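Wiltero Help > Shared workcells > Good practice

Two arms on one table – what rules do you set before a run?

Asked in February, 2347 views

We're writing our first proper house rules for a small bench with two collaborative arms. Up to now it's been "be sensible and keep your hand near the button." I love this stuff and want to get it right! I've read the risk assessment from our last site (Sánchez) but it was for a fenced cell and most of it doesn't carry over. What do you put in writing for light pick-and-place work with small boxes and props?

2 answers

Answer 1 (accepted, 45 votes)

Great question, and good on you for doing it early. Our sheet is one page, taped up at the bench. Being collaborative doesn't make an arm safe by itself. You assess the whole job: arm, gripper, the thing it's holding, and where people's hands go. A soft toy and a utility knife are two very different jobs on the same arm.
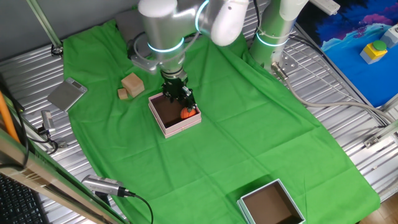
1. Stop button first. Keep it in reach of the person running the arm, with nothing stacked in front. A green button on a yellow box is handy for other things, but an emergency stop should be red on yellow, so label the rest clearly.

2. Lay the cloth flat. Wrinkles shift your boxes and can throw off pick height, and any slack near an arm base wants tucking away.

3. Cables. Route them outside the reach of both arms and tie them down. Cameras too – one snagged lead and you're calibrating all over again.

4. One arm moves, the other is parked, unless the program has been checked for both. We write the parked pose on the sheet.

5. Nobody reaches into a box while the gripper is over it. Pause, wait for the arm to stop, then reach. Pinch points on two-finger grippers are easy to forget!

6. Slow speed for anything new. Full speed only after a clean slow run, and log who changed it.

Our log is up to entry 121 and I still enjoy reading it. Entry 119 is why rule 3 exists.

Answer 2 (6 votes)

Agree with most of that. Also look up ISO 10218 and ISO/TS 15066, they cover contact limits for people working near arms. We use Ravivier fingers and rounded off the tips. Not sure about rule 4, seems slow if you do handovers all day.

Comment from the asker: Thank you both, this is so useful. Stealing the parked pose idea tonight.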